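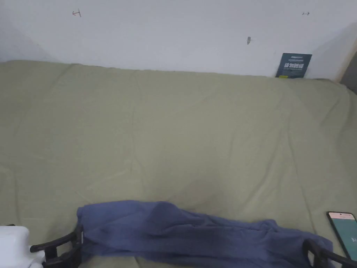 A dark blue garment on a green sheet.

Review: Sturklow news digest, paid version

I cover local media for a small newsletter, so I read a lot of stories about newsrooms: who has been hired, who has been let go, which host is feuding with which network. Sturklow is a subscription app that gathers those stories from gossip blogs, trade sites and the mainstream papers and puts them in one list. I took out the paid plan in November and have used it most mornings for the half year up to 16 May 2022.

Setup took me 10 minutes. You pick your outlets, then your topics, and the app builds a feed. The free plan stops at 31 sources. The paid one goes to 500, and I have never come close to filling it.

The feature I paid for is the source label. Every item carries a tag saying whether the claim rests on a named person, an unnamed person or another outlet's report. With media gossip that matters a great deal. A blog will run something about a presenter's contract from a single unnamed insider, and by lunchtime a dozen sites have repeated it as settled. Sturklow groups the repeats under the first version, so you can see it is still one claim.
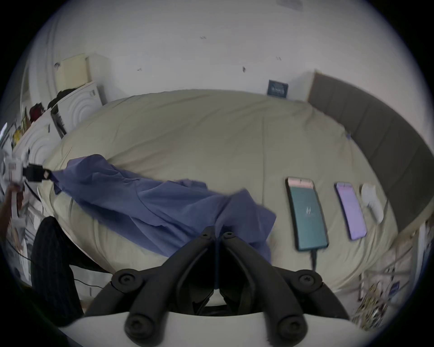 The labels are right most of the time. I checked some 16 stories by hand and found two where a denial from the network had been tagged as confirmation. Both were fixed after I reported them, although the second took more than a week.

Denials are the weak spot in general. When an executive disputes a story, the response often lands as a separate item further down the feed, and you have to join the two yourself. Pleruma, which I used before this, puts the reply directly under the original. Its layout is cluttered and its search is poor, but it handles that part better.
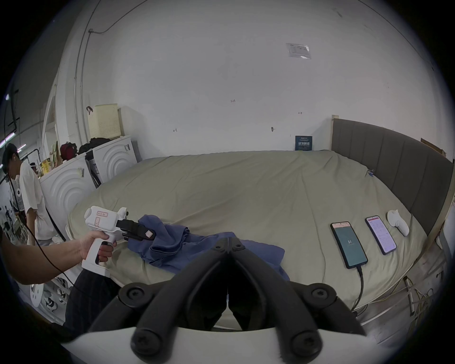
Search in Sturklow is quick and goes back far enough for my work. Local coverage is thin. The Oltville papers are listed, but their media columns turn up a day late or are missed altogether. The colour scheme can't be changed, and the pale grey text is hard to read on a phone.

I will renew for another year. If you only follow one or two outlets, the free plan will do.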